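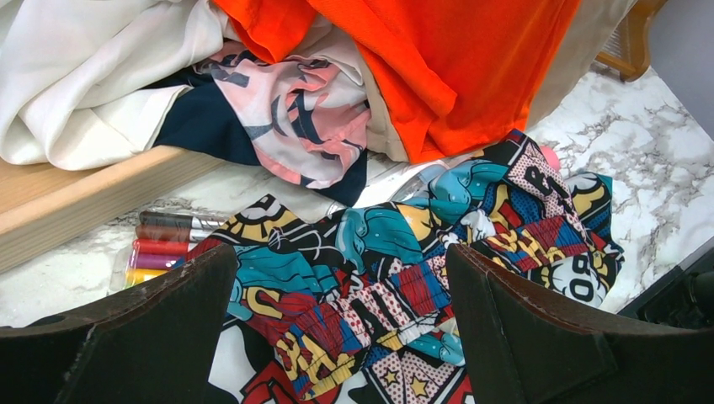

Preguntas frecuentes: brazos Ceklow en la sección de devoluciones

Inicio > Personal > Centro de Brulemside > Preguntas frecuentes
Última actualización: 11/11/2018

En esta página recogemos las preguntas que han llegado al buzón de personal y a las reuniones de turno sobre los brazos Ceklow. Se aplica a la plantilla de Flavano en Brulemside. Quienes trabajan en el almacén de Asfaw tienen su propia página, con otros horarios y otra persona de contacto.

¿Qué hacen los brazos Ceklow?

Cogen artículos de una mesa donde llegan mezclados y los pasan de uno en uno al puesto siguiente. De momento trabajan con ropa y con artículos pequeños de papelería. No abren cajas, no leen albaranes y no deciden si un artículo vuelve a la venta.

¿Quién decide entonces el estado de una prenda?

La persona del puesto de revisión, igual que hasta ahora. Manchas, costuras abiertas, olor, etiquetas cortadas y tallas cambiadas se miran a mano. Los códigos de estado son los mismos y la hoja de criterios no ha cambiado.

¿Se va a despedir a alguien por este cambio?

No hay despidos previstos en la sección. La sección tiene 13 puestos y los mantiene. Lo que cambia es el reparto: hay menos horas de vaciado de mesa y más de revisión, reetiquetado y apoyo a los brazos. Los contratos temporales que terminan en marzo se estudiarán uno por uno, como todos los años, y la respuesta se dará por escrito antes de la fecha de fin.

¿Cambia mi categoría o mi sueldo?

La categoría no cambia por trabajar junto a un brazo. Quien haga el curso de apoyo y entre en la rotación cobra el complemento de puesto los días que lo ocupe. El complemento aparece en la nómina en una línea aparte. Si falta, avisad a administración con la fecha y el turno.

¿Cómo queda la rotación?

Los tres turnos siguen con su horario. Dentro de cada uno se rota entre revisión, reetiquetado y apoyo. El cuadrante se cuelga los jueves en el tablón de la entrada y también en el portal. Los cambios entre compañeros se piden en la misma hoja de siempre, con las dos firmas.

¿Por qué se mezcla ropa con rotuladores y otras cosas en la misma mesa?

Las devoluciones llegan así. Un cliente mete en la misma bolsa una camiseta y un paquete de papelería, y separarlos es parte del trabajo. Una prenda blanda y un blíster rígido se cogen de forma distinta, y el brazo tiene que manejar los dos casos sin que nadie ordene la mesa antes.
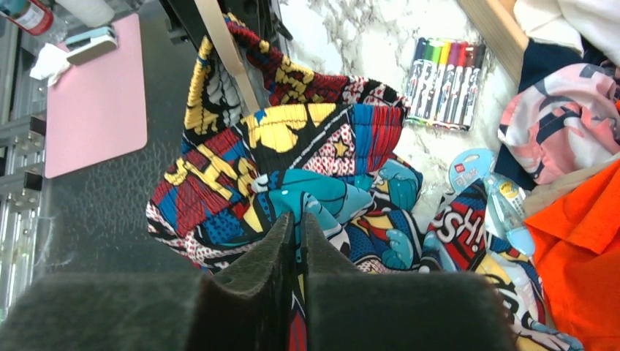

Mesa con género mezclado: prendas estampadas, un blíster de rotuladores y la pinza sobre la tela.

¿Tengo que colocar la ropa de alguna manera antes de que empiece el brazo?

No. Volcad la bolsa sobre la mesa y retirad solo lo que esté en la lista de exclusiones: vidrio, líquidos abiertos, aerosoles, cuchillas y cualquier cosa mojada. No hace falta estirar ni doblar las prendas. Si un montón sobresale del borde, empujadlo hacia dentro con el brazo parado.

¿Qué prendas dan más problemas?

Las que llevan piezas sueltas o se enganchan con lo que tienen al lado. Tirantes finos, cinturones de tela, capuchas con cordón y bañadores aparecen a menudo en los partes. También los estampados muy cargados cuando hay dos prendas parecidas juntas, que a simple vista cuesta separar incluso a una persona. En un pantalón corto como el naranja de la foto siguiente hay que fijarse en la cintura antes de darlo por bueno.

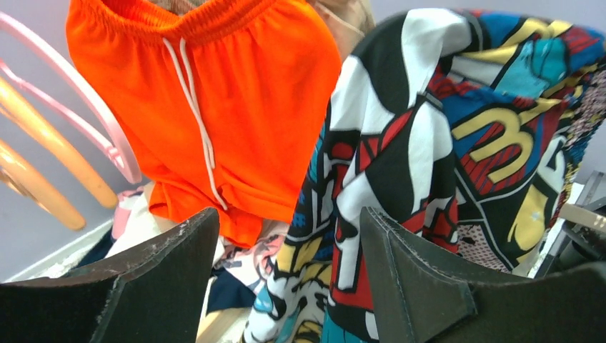 El puesto de apoyo es el que más dudas ha generado en las reuniones, así que lo explicamos con detalle. La persona de apoyo vigila las zonas de recogida, resuelve los enganches y anota las incidencias. No tiene que seguir el ritmo del brazo ni responder de su producción. Un enganche típico es el de los cordones: los dos cabos blancos del pantalón naranja cuelgan sueltos por delante, y unos así pueden arrastrar la prenda vecina. Las perchas de plástico se retiran a mano, también con el brazo parado, y van al cajón de perchas aunque estén rotas.

¿Cómo se para el brazo?

Con el botón rojo del lateral de cada mesa. Cualquier persona puede pulsarlo, esté o no en apoyo, y no hay que pedir permiso. Para volver a ponerlo en marcha sí hace falta alguien con el curso hecho. Primero se comprueba que no hay manos ni objetos ajenos en la zona y después se gira la llave.

¿Puedo meter la mano mientras se mueve si solo es un segundo?

No.

¿Se mide mi trabajo con las cámaras?

Las cámaras de los brazos apuntan a la zona de recogida. Las imágenes se usan para revisar cogidas fallidas y se borran a las tres semanas. No se utilizan para medir tiempos individuales ni en expedientes disciplinarios. El acuerdo firmado con la representación de la plantilla está en el portal, carpeta Ceklow, documento de uso de imágenes.

¿Qué pasa si el brazo daña un artículo?

Se aparta en la cubeta gris con el parte de incidencia relleno. No se descuenta a nadie ni cuenta como error de revisión. Si dudáis de si el daño venía de antes, marcad la casilla «origen sin determinar» y dejad el artículo en la misma cubeta.

Las pinzas tienen los bordes rozados. ¿Hay que avisar?

Un roce superficial en la punta se anota al final del turno. Si la cubierta se levanta, se deshilacha o deja restos en la ropa, se para el brazo y se llama a mantenimiento. No pongáis cinta adhesiva sobre la pinza.

¿Cuánto dura el curso de apoyo y cuándo se hace?

Son tres mañanas dentro de la jornada. Quien esté de tarde o de noche cambia de turno esos días y conserva los pluses. Las plazas se dan por orden de inscripción, y quien tenga una limitación médica reconocida puede pedir que se adapte el puesto antes de empezar.

¿Puedo negarme a entrar en la rotación de apoyo?

Por ahora es voluntaria. Si en algún turno no hubiera gente suficiente, el tema se llevaría a la siguiente reunión antes de asignar a nadie.

¿Dónde mando una pregunta que no está aquí?

Al buzón de personal del portal, con el asunto «Ceklow Brulemside», o en papel en la oficina de turno. Las preguntas en papel pueden ir sin firmar, pero en ese caso la respuesta solo se publicará en esta página.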